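12/2/25

Starch paste trials, second batch. Carrying on from the notes in the green folder. The first batch went lumpy because I added the water too fast, so I started again with wheat starch from the Udard tin and left the Gosling stuff alone.

Mix was 50 g starch to 353 ml water. Soaked it first, then cooked it on the low ring, stirring all the time. It turned from milky to clear after around 15 minutes. Sieved twice. Second sieving got out a few hard bits, so don't skip it.

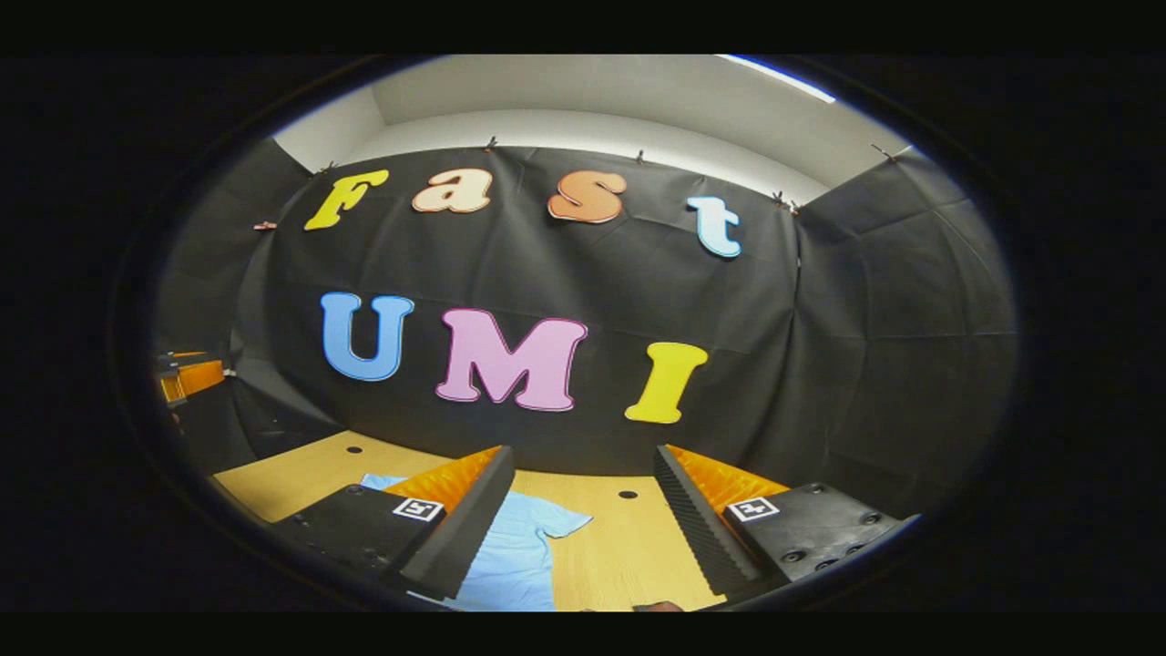
Brushed out nine strips of the Prallska lining paper and hung them on the rack. Strips 1 to 4 had paste straight from the sieve, the rest had it let down with a bit more water. The thin paste goes on more evenly but the paper stretches and wants to curl at the corners. Weighted those under the glass.

Lwazi Radebe thinks we should try the thicker mix on book cloth before ordering any more. Fine by me. There is half a roll of the Prornia cloth left, the grey one with the creased end.

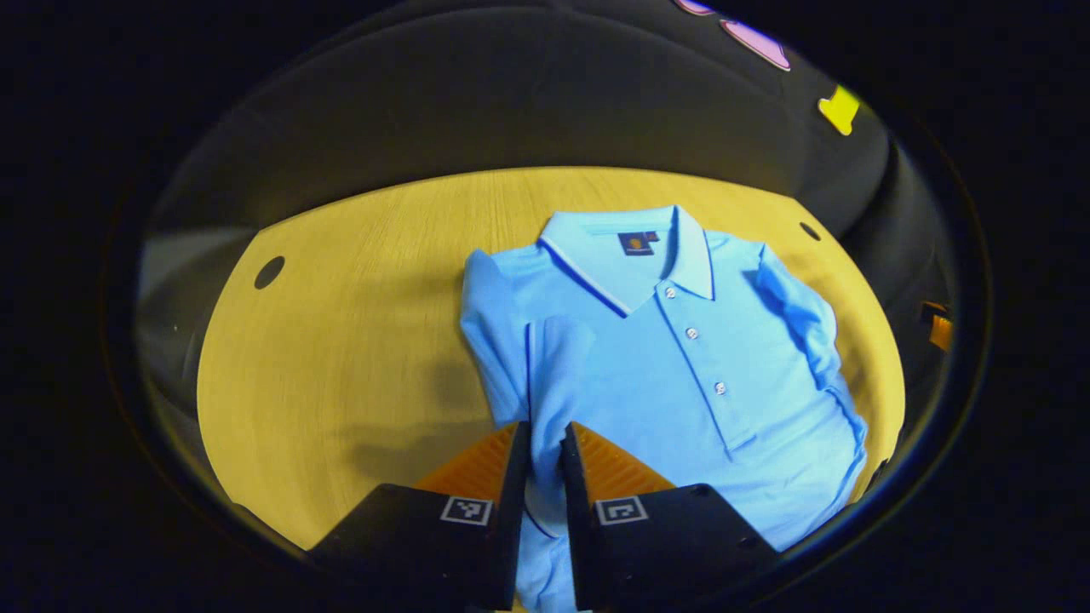
Page last changed: 12 Feb, LR (added note on cloth)

Peel test on strips 1 and 2 after pressing: paper tore before the joint did. Strip 3 lifted at one end where I missed it with the brush. Have not touched the others.

Leftover paste is in the small jar in the fridge, no preservative in it. The July batch went off much quicker than I expected, so smell it before using.

To do:

- cut cloth samples, grain marked on the back
- new sieve, the mesh is coming away from the rim
- find out what happened to the flat brush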